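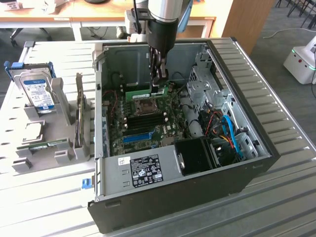

Imani Yazzie wrote in to ask if her Woreck season tickets still cover the playoffs. They do for the first round only. Later rounds are sold one game at a time.

When do doors open at Brurnon Arena?
Two hours before puck drop. The Damasceno Street entrance opens last.

Can I bring a bag?
Small bags only. Backpacks go to the coat check, which costs $2.

What if a game is postponed?
Keep your ticket – it will be good for the new date. Refunds go through the box office.

Do you have group rates?
Yes, for groups of 19 or more. Groups over 100 need to book by phone.

When do renewals start?
In June, after the Rarnevier Cup. Seats not renewed go to the waiting list.

Last updated 2006-03-02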